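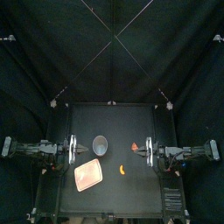
The Clusivham waterworks opened its filter hall on 6th July. Cosmin Mihăilă led the tour. Raw water comes from the Binia reservoir and passes through 4 sand beds, each backwashed every 107 hours.

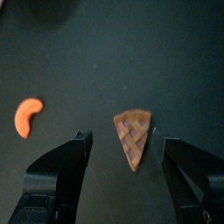 Bed depth was increased in February after turbidity rose at the outlet. The lower gravel layer was left as it was. Head loss is read at two points per bed and logged by hand.
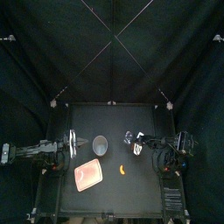 Disinfection is by chlorine. Bromine was tried on the Nistor line and dropped on cost. Contact time in the tank is set by a baffle wall, and the dosing pumps run in pairs with one on standby. We did not get to see the sludge press.

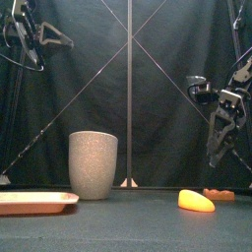

Two arms above the tabletop, a small camera near the wrist of the right one.

Parking is at the lower gate.

Related visits
Nistor pumping station
Binia dam, spillway repairs

Contact | Copyright | Back to top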